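Clalitz Home Services
Equipment Review Meeting – Minutes
29 January 2021, 10 a.m., upstairs meeting room

Present: Lamduan Wiriya (chair), Montri Srisuk, Hnat Fedoruk, Kamonchanok Thaweesak (minutes)
Apologies: Charoen Hemmin

1. Minutes of the last meeting
Agreed with one correction. The service contract in item 4 is with Mapplebeck, and the earlier draft had it under Trundano.

2. Hand-held gripper kit offered by Zerkier
Montri went through the offer. Zerkier would supply pairs of hand-held grippers on loan, and our staff would use them to handle clothes during ordinary home visits. The recordings go back to Zerkier for training its folding software. Zerkier pays per accepted recording. The first order would be 200 recordings, with an option for 700 more if both sides are satisfied.

Hnat asked who decides whether a recording is accepted. Montri said Zerkier does, and the draft terms give no reasons list. Lamduan wants one in writing before anything is signed.

Kamonchanok asked about clients' homes. Bedrooms have personal things in them and some clients will not want them recorded. Agreed that written consent is needed for each home, and that the client can withdraw it. Montri to ask how long Zerkier keeps the material.

Handling work was looked at next. The group discussed printed clothes on printed bedding, a common case for our staff, and whether the order should include plain items first. Hnat thought mixed from the start. No decision.
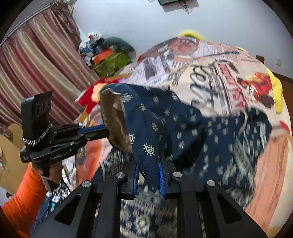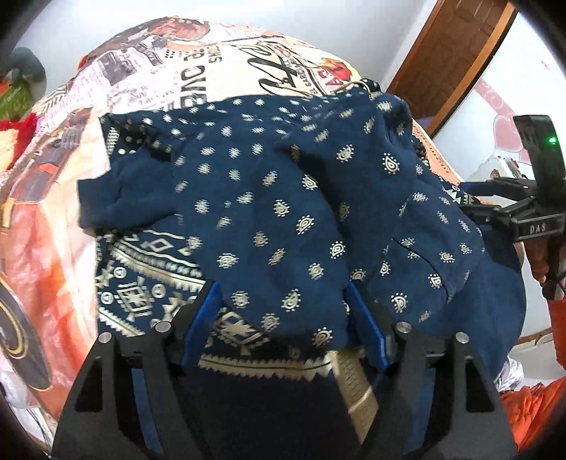
Item 2: navy printed clothing on the bed, two grippers in use.

Hnat raised the weight of the grippers over a full shift. Zerkier's sheet gives no figure. Lamduan suggested a limit of 10 recordings per person per day until we know more – Montri thought this low but did not object.

Damage to clothing: the draft covers the grippers but says nothing on snagged or torn items. Kamonchanok to send the wording from our own cleaning terms.

Decision: no order yet. Montri to reply to Zerkier with the questions above and ask for a loan of one pair until April.

3. Label printer
The old one still jams. Hnat has a price for a replacement with 100 rolls included. Approved.

4. Any other business
Charoen sent a note asking for the van booking sheet to go back on the wall by the stairs. Agreed.

Actions
Montri – reply to Zerkier, including length of storage
Kamonchanok – damage wording, draft consent form
Hnat – order label printer

Meeting closed at noon. Date of next meeting to be sent by email.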